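Cahier d'atelier - samedi, journée portes ouvertes

Levée tôt, comme toujours ces jours-là, et bien contente d'avoir préparé les tables la veille au soir avec Lorenz, parce que les premiers visiteurs attendaient déjà devant la porte quand je suis arrivée avec les croissants. À midi, Burgi en était à 111 noms dans le registre de l'entrée, et beaucoup de familles du quartier ne prennent pas la peine de signer !

Poste 1 (Engelbert) : tri de pièces Pfister, rien à signaler, il connaît son affaire par cœur. Poste 2, le mien : la cuillère et la tasse. On demande au bras de prendre la cuillère par le manche, de la lever bien droit, puis de remuer. La cuillère repose sur deux cales en bois, pour que la pince puisse passer dessous. J'avais d'abord essayé à plat sur la table, en juillet, et je ne le conseille à personne.

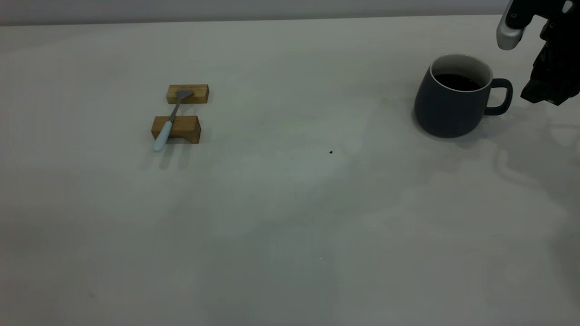

Poste 2 : cuillère à manche bleu sur ses deux cales, tasse foncée à droite, pince en haut.

Philomena est passée avec un groupe de 14 apprentis de chez Gerus, très curieux, très gentils, et qui posaient de meilleures questions que moi à leur âge. L'un d'eux a voulu savoir pourquoi la cuillère était en biais. Je lui ai répondu que c'était pour tester l'orientation du poignet - à vrai dire, je l'avais posée ainsi sans y penser, mais l'idée est bonne et je la garde pour la prochaine série.

À reprendre avec Leopold lundi matin, au calme :
- vitesse d'approche à baisser encore un peu près de l'anse, Jinaver réagit trop sec à mon goût ;
- éclairage : l'ombre du bras tombe sur la table côté tasse, voir si on peut déplacer la lampe ;
- marquer au crayon l'emplacement des cales (Lorenz a raison, je les remets chaque fois à vue d'œil) ;
- essuyer la table entre deux passages, il reste toujours des miettes.

Rangement terminé vers 19 heures. Il reste des croissants dans l'armoire du fond, servez-vous.

Dernière mise à jour : juillet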